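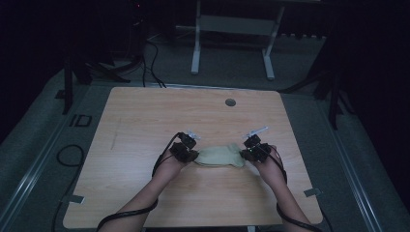 Jandance is a collection of news items about royal and vice-regal visits, gathered so that people can compare how the same visit was written up by different papers. Each record holds one article, the place visited, the kind of event and any photo captions that ran with the story. Captions often mention furniture and what people did at it, such as signing a visitors' book, so we code those details in a plain short form. A square wooden tabletop with a light, honey-toned grain is coded "table, wood, light", and two hands near the middle of it are coded "hands, on table". The same rule applies to lecterns, garden benches and plaque stands.

What is in it

There are 489 articles and 1,000 captions. Many articles have one caption, some have none, and the longer walkabout stories have a string of them. The articles come from two sources: the Jinlow regional papers, which covered visits to country towns, and the Hallgrímsson press archive, which holds syndicated copy and magazine features. All text is in English. Spelling has been left as printed, so you will find both "honour" and "honor".

Files

articles.csv: one row per article
captions.csv: one row per caption, linked to its article
places.csv: towns, halls, schools and showgrounds, with spellings merged
codes.txt: the list of event, clothing and furniture codes
changes.txt: what changed between versions

Fields in articles.csv

article_id: a number that does not change between versions
source: jinlow or hallgrimsson (no accent in the data files)
headline: as printed
body: as printed, with line-end hyphens removed
place_id: matches places.csv
event_type: one of 10 values, listed below
named_source: yes, no or mixed
wire_copy: yes if the text also ran elsewhere under another masthead

Fields in captions.csv

caption_id
article_id
caption: as printed
people_role: role only, such as guest, mayor, pupil, crowd
clothing_code: blank if the caption says nothing about clothes
furniture_code: blank if the caption says nothing about furniture

Event types

arrival, departure, walkabout, school, hospital, dinner, opening, service, sport, other

A state dinner is coded as dinner, and so is a barbecue. Tree plantings go under opening if there was a plaque and other if there was not. We went back and forth on that and the older rows were recoded to match.

How it was put together

Jinlow articles were typed from bound volumes. Hallgrímsson articles arrived as scanned text and were corrected by hand against the page. Both sets were then coded in Skeltonine, a small form-based tool that shows the article on the left and the code list on the right. Every article was coded by 2 people working separately. Where they disagreed, they talked it over and the agreed value was kept. The original pair of values is not in the release.

The named_source field took the longest. Stories about royal visits lean heavily on phrases like "a palace insider" or "it is understood that". We code named_source as yes only when each claim that is not a plain event detail is tied to a person or office. If some are and some are not, the value is mixed. A quote from a member of the crowd counts as named if the paper gave a name, even just a first name.

Names of private people

The names of crowd members, pupils, patients and event staff have been replaced with a role in square brackets, for example [pupil]. Public office holders are left in. If you find a private name that was missed, write to us with the article_id and it will be taken out of the next version.

Known problems

Four-column articles in the older Jinlow volumes were sometimes typed in the wrong column order. Most have been fixed. If a paragraph jumps from the motorcade to the menu, check the wording before you quote it.

The wire_copy field is too low for Hallgrímsson. It was filled in by matching opening sentences, and subeditors often rewrote the opening and left the rest alone.

Clothing codes are uneven. Captions describe women's hats, coats and shoes far more often than men's, and the data follows the captions. Please do not read a blank clothing_code as plain dress.

A few towns share a name. They have separate rows in places.csv, but one hall is still attached to the wrong town. It will be moved in the next version.

Good uses and poor uses

The collection suits work on headline style, anonymous sourcing, caption wording and how local papers differ from magazines. It is not a full list of visits and should not be used to work out how often a town was visited. It also should not be used to check whether a particular story was true. We recorded what was printed and did not chase up the claims.

Versions

Version 1 had articles only. The current version, released in February, adds captions.csv and the furniture codes, and merges "garden party" into other. Article numbers were kept, so notes made against version 1 still line up.

Use and credit

The code lists and place table may be used freely with credit to the Jandance project. Article text may be used for research and teaching only, and longer extracts need permission from the source. Please name the version you used.

Corrections go to the project inbox, with "Jandance" and the article or caption number in the subject line.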